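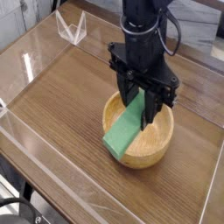
Household robots still slow on simple chores, Hultstead trial finds

2025-04-12

Robots can do some of the small jobs people do around the kitchen, but not fast enough or often enough to be worth buying yet, according to a Hultstead group that has been testing them since December.

The Manine project set robot arms to work on a list of 48 short tasks taken from homes and shop counters. They included moving an object into or out of a bowl, folding a tea towel, facing up tins on a shelf and wiping down a bench. The arms managed 70 per cent of attempts at the simplest pick-and-place jobs. On towels, the success rate was 5 per cent.

"Picking up one solid thing and putting it somewhere else is the part we're fairly happy with," said project lead Chantal Kowalchuk. "Cloth is another matter. So is anything wet, or anything that rolls."

Bowls gave more trouble than the group expected. A gripper has to get its fingers down past the rim without knocking the bowl, and a long item often ends up leaning over the side, where the next grab has to come from a different angle. Kowalchuk said a foam block is forgiving because it gives a little when squeezed. A wooden spoon or a ripe pear is harder.

Speed is the other problem. Clearing a small table took the best arm six minutes in the trial, a job most people would finish in well under one.

Murray Leclerc, who owns a grocery in Odorville and sat in on two days of testing, said he would not be changing his roster.

"I'd take one tomorrow if it could face up shelves overnight and not drop the jam," he said. "It doesn't have to be quick for that. It has to not need somebody standing there."

The arms had a person watching at all times during the trial, and staff stepped in when one got stuck — most often on the towels.

The group will repeat the full list later this year using Tôn, a newer version of its control software. Kowalchuk said the towel tasks will stay in. Results from the first round are available from the Manine office in Hultstead on request.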